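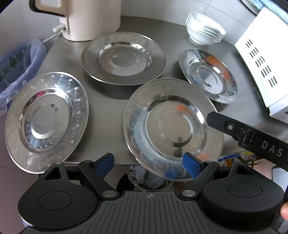 Steel plates on the counter, one over the sink.

Slide 2. Dividing a parents' house between grown siblings. Pause for groans.

Tainá Brito kept a log for me: 164 messages in the family group chat, 96 of them concerning a piano. Only one sibling plays. She didn't want it.

Ask the room who has a piano. Wait.

Slide 3. Money is easier than objects. The Drancombe brothers split the savings over lunch, then spent all November on a clock. Appraised at $2,000, legal fees a good deal higher. Don't read the fees aloud, people get sad.

Slide 4. Snædís Hallgrímsson's method: everyone picks in turn, youngest first, spouses wait in the car. Stress the car.

If running long, skip the Teshome story. If running short, tell it slowly.

Questions. Someone will ask about the dog.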